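Bench notebook, Mistirau repair room
28 Jul 2025
Y. Shi, with notes for Xuelian and Peter

Small appliances day. Finally got through the shelf that has been sitting there since May. Writing this up fast before I lose the thread, will tidy later (won't).

Kitchen stuff first

Toaster came in from Jiahui with "smells funny" on the ticket and nothing else. Crumb tray out, tapped, brushed, back in. Soft brush only down the slots, the stiff one bends the guides. Ran two cycles empty by the window. Smell gone after the second. Calling it crumbs.
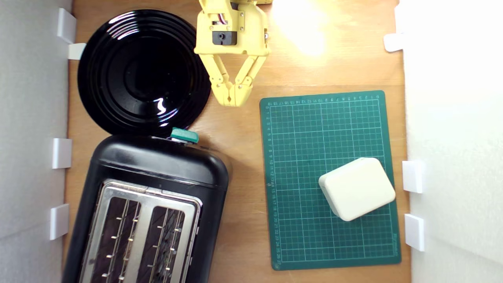
Toaster goes on the list for the Skurkurau kitchen with whatever else we have that works. Want the table by the white side walls kept for this kind of thing from now on, kitchen only, no solder. It's a black two-slot with the brushed steel top, so don't mix it up with the older one Peter is stripping for parts. The black ribbed plate goes with the kitchen box too. Wrap it before it goes in please. Last box we sent lost a bowl on the way, and I had to write the apology.

Box label should say Skurkurau KITCHEN in big letters, not just the ticket number. Ticket is 251. Xuelian has the good marker.

Black housing, the big one

This is the one off the Stusex pile. Wanting wants to know if the compartment is usable as is or if we have to cut it. My feeling is leave it alone. Tried the test block from a few angles. Block is the one with green tape on it, same as last time, tape is there so we can find the thing again when it goes missing in a dark cavity.

Straight in is easy. Tilted is where it gets fussy, catches at the front lip if you come in too shallow. Back off, lift the far end, try again. Don't force it, the lip is only plastic and we don't have a spare. 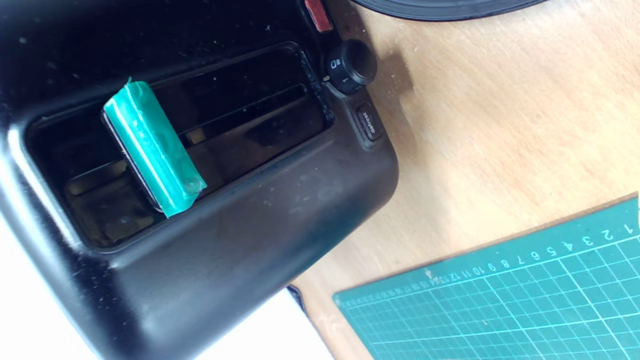

and same story if you start from the other end, only your hand is in the way more. Peter reckons 90 degrees to the lip is best. Maybe. I got it in at less than that but it took a few goes and some bad language.

Surface is scuffed and dusty all over. Wipe with damp cloth, NOT the orange cleaner, it left a haze on the last one. Dry cloth after. Haven't touched the knob or the buttons beyond wiping, no idea yet what they're wired to and I'd like the Yao wiring sheet before anybody starts poking.

Inside wants a proper clean too. Floor of the compartment looks muddy when you get the lamp on it, some of that is just reflection but there is grime in there for sure. Cotton swabs along the ridges. Boring job, I'll do it if noone else does.

Right end seems the better spot for the block. Less reaching, and you can see the green from across the bench.
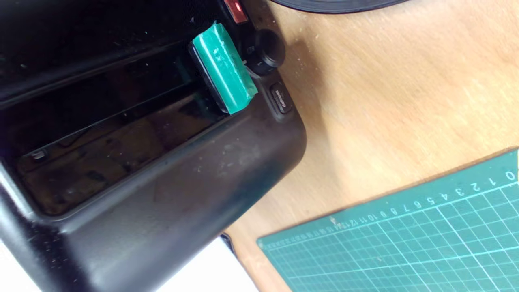 Still to do

Swabs, we're low. Order a box of 1,000 and stop buying the little packs.
Ask Wanting if she still has the wiring sheet, or if Yao has to resend.
Plate wrapped and boxed, toaster cord tied up (not taped).
Peter to write down how he held the block, with a sketch if he can stand it.
Wipe down both tables befor leaving. Dust from the housing gets everywhere.
Jiahui to get a message that the toaster is fine.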